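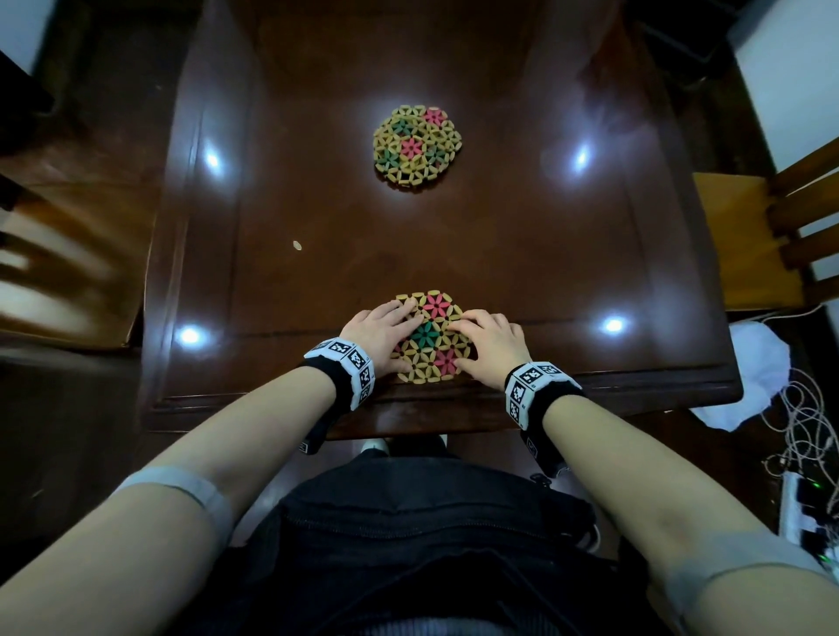

About Holloway Table Goods

Holloway Table Goods makes and supplies woven coasters and trivets for homes, inns and restaurants. The company was founded in Poltberg and maintains its workshop and main office there. A second finishing room operates in Gendthorpe.

Our Products

The company is best known for its Cillau line of round coasters. Each piece is assembled from short, rounded slats set into six-petal flowers, with small openings left between the petals. The ground color is cream to pale yellow, and single flowers in pink or green are placed among the cream ones. The position of the colored flowers is left to the maker, and two coasters from the same order will seldom match exactly. Customers who require a fixed layout may request one at the time of ordering.

Our Workshop

Holloway employs 140 people across its two sites. New makers complete six months of training before their work is offered for sale. Every coaster is laid on a polished table and pressed flat by hand. A piece that rocks or lifts at the rim is returned to the bench and reworked.

Orders and Inquiries

The workshop accepts orders from households and trade customers. Trade orders are limited to 4,000 pieces per season, and the order book for the fall season opens each April. Replacement coasters for earlier sets may be requested through the Poltberg office. Visits to the showroom are by appointment.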